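Clidora Support – Ticket 1086
Product: Kurian gripper kit, evaluation unit
Opened: January 26, 2023
Submitted by: Ronja Ekström, Cevenwood
Priority: Normal

Summary: Grasp planner rejects open wastebaskets during the bin-handling trial.

The evaluation unit was installed according to the setup guide and passed its self-test. When directed to a wastebasket, the arm approaches, halts above the floor and returns code 13, "no valid grasp." The fault recurs after a restart. Cardboard cartons are handled without error. The wrist view from the trial area is attached.
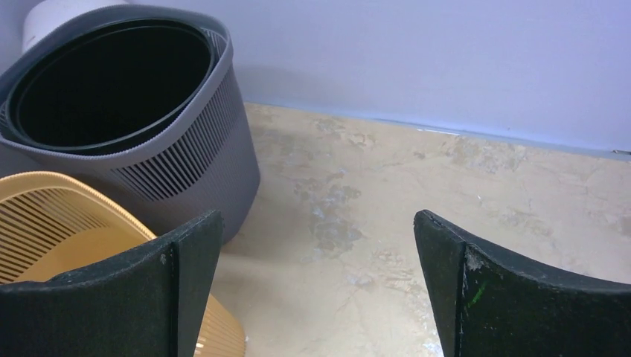

Leif Halvorsen: Thank you for the report. Code 13 is issued when the planner cannot fit a closed surface to the target. Slotted sides and dark interiors are known to produce it under the default profile. Please select the "open container" profile, set the grasp target to the rim – not the body – and repeat the trial. Kindly also wipe the finger pads and send the log file.

Ronja Ekström: The profile has been changed and the log is uploaded. The trial will be repeated on the next shift.

Status: Awaiting customer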